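Urnley Kitchens
Minutes of the Staff and Management Meeting
May 15, 2022, canteen, Building 2

Present: prep line (both shifts), packing, maintenance, management, one representative from Jotik.

1. Previous minutes
Accepted with one correction. The overtime figure for the prep line should read 23 hours.

2. Prep station trial
Management reported on the Jotik two-arm station. All work so far has been in simulation, using a model of a counter with a cutting board, a wire basket, a bowl and produce. Jotik has completed 300 simulated runs of the pepper task. The representative said that picking up a pepper is going better than letting go of it in the right place, and that the left and right hands are still being tuned separately.

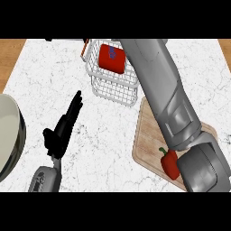 Prep staff asked who will clear a stopped station during a shift. Management answered that it will be the person on the next bench, after training, and that maintenance will be called only for faults. Staff said this adds a duty to a bench that already has a full rate. Management agreed to lower the rate on that bench for the length of the trial. The new rate is to be put in writing.

3. Jobs and hours
No positions will be cut during the trial. Management would not give a commitment past that point. Two people from prep will move to checking and loading at their present pay. Second shift asked that the moves be offered by seniority. Agreed.

Staff also asked whether the station will record the people working near it. Jotik will answer in writing.

4. Knives
The station will not handle knives. All cutting stays with prep staff. Packing asked for a marked floor line between the station and the knife benches. Maintenance to measure and get a price for paint.

5. Other business
Work order 651 (drain by the cold room) is still open. Zotska has changed the glove delivery to mornings.

Actions
Management: written rate, before the end of May.
Jotik: written answer on recording.
Maintenance: floor line, drain.

Meeting closed. Next meeting to be posted on the canteen board.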